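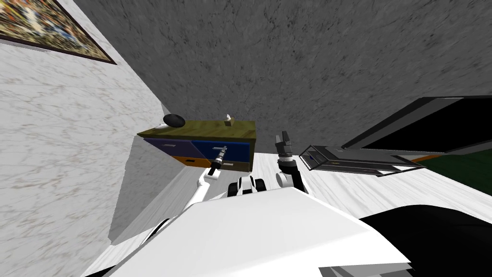
4 Gathering Demonstrations in Simulation

A learning system that is to open drawers must first be given examples of drawers being opened. Such an example is called a demonstration: a stored sequence of sensor readings paired with the commands sent to the arms at each step. In this chapter the demonstrations are produced in a rendered room by a person who steers a two-armed robot from a separate control station. The task used throughout is a drawer task. One gripper is brought up to a silver handle on the blue front of a low dresser, while the other is held clear of the furniture. The second arm has no part in the pull, but its joint positions are recorded all the same, and a model trained on the data will learn to copy them.

4.1 What the operator controls

The operator sets the position and angle of each gripper, and the simulator works out the joint movements. Commands are stored 10 times per second. Vukadinović and Waweru compared this rate with 50 times per second on the Gritus task set and found that the higher rate mainly added near-identical steps. The Ondby simulator, used for the exercises, allows either setting.

4.2 Variation between examples

A set of 40 demonstrations recorded in one room with one starting pose teaches very little about other rooms. Three properties should be changed between recordings: the starting pose of the robot, the colours of the drawer fronts, and the objects resting on the dresser top. Wall and floor textures may be changed as well, although their effect is smaller. Failed attempts are kept in a separate folder and labelled with the step at which the grasp was lost. Their use is taken up in Section 4.5.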